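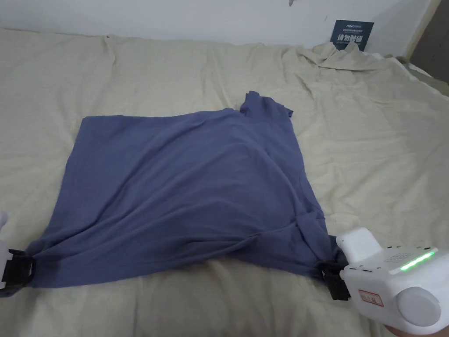 Both grippers on a blue T-shirt, one at each lower corner.

# Fastside paired grippers: folding card

Last updated: March
Posted in March by the Fastside notes maintainer

This card covers the Fastside hand-held gripper pair and the folding recordings that come with it. I started using the kit for garment work and ended up writing far more notes than I planned, so they live here now. I like these tools a lot! I have also tried to put down the parts that annoyed me.

## What you get

- two hand-held grippers, white housing, black jaws
- a camera on each gripper
- the Plirkau recorder, which keeps both streams on one clock
- the Gramov export script
- a starter set of 1918 folding clips (T-shirts only, for now)

There is no arm to mount and no cell to build. You pick up the grippers, press record and fold. After 5 minutes with them I had stopped thinking about the handles, and my folds looked a lot like my normal folds, only slower and with more muttering.

## What the clips cover

Each clip is one person working on one garment on a bed. The shirt might start crumpled, half flat or already pulled out to its corners, and we kept all of those starts because a policy trained only on neat ones falls apart the moment it meets a real laundry pile. Clips run up to 30 seconds. Longer folds are split, and the parts share a prefix in the name.

Most of the useful action is in the small regrasps. A corner gets pinched, the cloth bunches, the other hand comes over to take up the slack, and then you go again.
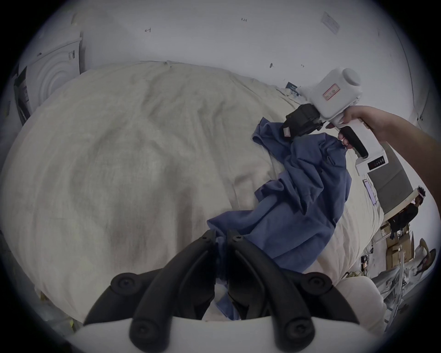 I'd start with those stretches if you are training on contact. The wrist view stays close to the fabric the whole time, so you get jaw position and cloth shape together, and that has been far more useful to me than a clean overhead shot (I tried both).

## Getting started

1. Charge both grippers and pair them in Plirkau.
2. Close and open each jaw fully, 3 times, before the first recording.
3. Record a short test fold and play it back.
4. Run Gramov on the session folder.

Gramov writes one folder per clip with video, jaw width and pose. If a stream is missing it skips the clip and logs the name, so do read the log. I lost a whole afternoon's work by not reading the log.

## Things to know

- Wrist pose drifts when a camera is pressed right up against plain bedding. Lift and look around for a second and it settles.
- Thin hems can slip out of the jaws. Grab a little more cloth than feels natural.
- Backgrounds were left as they were. Expect walls, boxes and other people now and then.
- Left and right are from the operator's point of view. Early Plirkau builds had these swapped, and the Amarasinghe loader still has a flag for it (`swap_sides`).

## Not in this release

Pants, towels and anything with buttons. Socks are recorded but not labeled, and I keep putting them off. If you label some, send them over and I'll merge them with real joy.

Contact: use the issues page | © Fastside notes | Back to top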